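Workplace Automation | Research Papers
January 3, 2019
Print this article | E-mail this article

4. Reassigning the wash station

4.1 Setting and data

The Sastmont site prepares and serves meals for the staff of three adjoining office buildings. Before automation, the wash station was staffed by two kitchen assistants per shift, who scraped, rinsed, racked and put away everything that came back from the dining room and the cooking line. The contractor, Bergmann, introduced a single-arm manipulator at the rinse sink. The arm was to take over the clearing of the sink between loads, a task that assistants had described in earlier interviews as the most tiring part of the shift.

Our material consists of 344 entries in the shift log kept by the assistants, together with interviews held before and after the change. The log was not designed for research. Entries vary in length and some give only a time and a single word ("stuck," "pot," "again"). We coded each entry by the kind of work it reported and by whether a person had to step in. Entries that could not be coded with confidence were set aside and are not used in the comparisons below.

4.2 Training the arm and training the staff

Bergmann prepared the manipulator's routines in a rendered model of the sink before any work was done on site. Kitchen assistants were invited to review these rendered sequences and to comment on them, a step that was added at the request of the site's works council. The view used in the sessions was the one from the gripper itself, looking past the fingers into the basin (Figure 3). 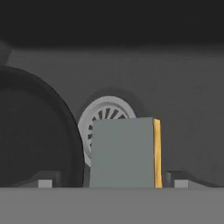 Figure 3. Rendered gripper view of the sink. An upright block with a yellow edge stands between the open fingers, with part of the drain strainer visible behind it.

The review sessions had an effect that the contractor had not planned for. Assistants who had never been asked about the layout of the station began to propose changes to it. They pointed out that large cookware is often left leaning at the side of the sink during the midday rush, and that small items tend to be hidden behind it. They also asked how the arm would be told that an item was to be left alone. Several of these points were later written into the operating rules, among them a shelf for cookware waiting to be soaked and a fixed place for cleaning supplies.

It should be noted that attendance was voluntary but paid, and that assistants on the evening shift were less well represented. Their concerns -- chiefly noise, and the number of people left in the kitchen after closing -- appear more often in the interviews than in the session notes.

4.3 Changes in the content of work

After the arm entered regular service, clearing the sink by hand became less frequent in the log, while two other kinds of entry became more common. The first concerns preparation: sorting items before they reach the sink, so that the arm meets fewer of the cases it handles poorly. The second concerns attention. Assistants reported looking over at the station while doing other tasks, and being called back to it at moments they could not predict.

Neither kind of work was named in the job description in use at the time. Supervisors tended to speak of the hours saved at the sink, and assistants of the hours spent near it. The two accounts are not in direct conflict, but they lead to different views on staffing. At Sastmont, management at first proposed one assistant per shift. After a trial period the second position was kept for the midday shift and removed from the evening shift.

Assistants were divided on whether the change was an improvement. Those with back or shoulder complaints were the most favorable. Others missed working side by side with a colleague, and said that questions once settled by talking across the sink were now left until the end of the shift. New staff, who had no experience of the earlier arrangement, learned the sorting rules quickly but were slower to judge when the arm should be stopped.

The following section compares these findings with those from the Plastano site, where the same equipment was installed without staff review.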